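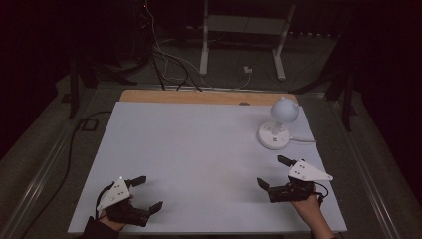 Cirnum will begin selling its first line of plug-in night lights through Udeck home stores on 2018-02-09, the company announced today. The line covers three models for bedrooms, hallways and nurseries, all sold with a cord and none needing batteries. A small white lamp with a round shade, two little knobs on top like ears and a flat base stands on a white board.

The launch follows a home survey the company ran last September. A total of 1,011 parents of children under six answered questions on bedtime, sleep and lighting. The most common complaint was brightness. Many parents said the light they owned was too strong at its lowest setting, and that they had covered it with a cloth or moved it out to the hall. Cord length came second.

Cirnum changed its plans after reading the answers. The lowest setting on all three models is now dimmer than first designed, and the cord is long enough to reach a dresser from an outlet behind the bed. The light color is a warm yellow. A timer can be set to turn the light off after a child has fallen asleep, or it can be left on until morning.

The lights were designed at the company's Ragnarsson Street office and will be packed and shipped from its warehouse in Tunasel. Roughly 2,000 units are ready for the first delivery. Stores in larger towns will receive stock first — smaller locations should have it by the end of the month.

Each light comes with a two-year warranty. Replacement cords will be sold separately at the Udeck service desk, and customers do not need a receipt to buy one.

Retailers who would like samples or a price list can write to the Cirnum sales office. Press copies of the survey results are available on request.

About Cirnum
Cirnum makes small lamps and lighting accessories for the home.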